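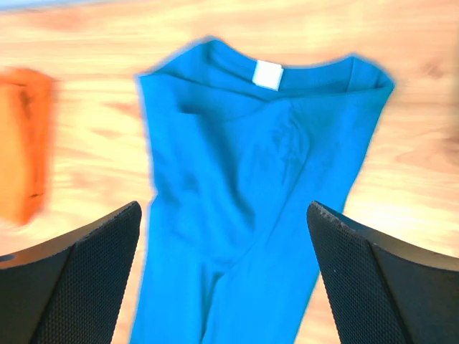 Accueil | Rencontres | Vie locale | Archives | Contact

11/02/2021, par Edem Bonsu

Setsuko Ebihara retouche les vêtements des autres

L'atelier de Setsuko Ebihara occupe une ancienne boulangerie, à Veres. Elle y reprend des ourlets, change des fermetures et raccourcit des manches depuis 11 ans. « Au début, je ne prenais que les pantalons. Les gens ont apporté le reste sans me demander mon avis. »

Elle a appris chez Yasuo Sakai, tailleur à Stindov, qui lui a fait découdre des doublures pendant tout un hiver. « Je m'ennuyais beaucoup. Après, je savais comment une veste était montée. »

Les mailles extensibles lui demandent plus de patience que le drap. Elle les coud avec une aiguille à bout rond, au point zigzag, et les laisse reposer à plat avant de couper. « Si on tire dessus en piquant, l'ourlet gondole. Il faut tout défaire. »

Le confinement a vidé son carnet pendant quelques semaines, puis les commandes sont revenues. Elle a gardé quatre clientes qui viennent chaque mois. Pour juin, elle cherche une apprentie. « Quelqu'un qui accepte de découdre », précise-t-elle.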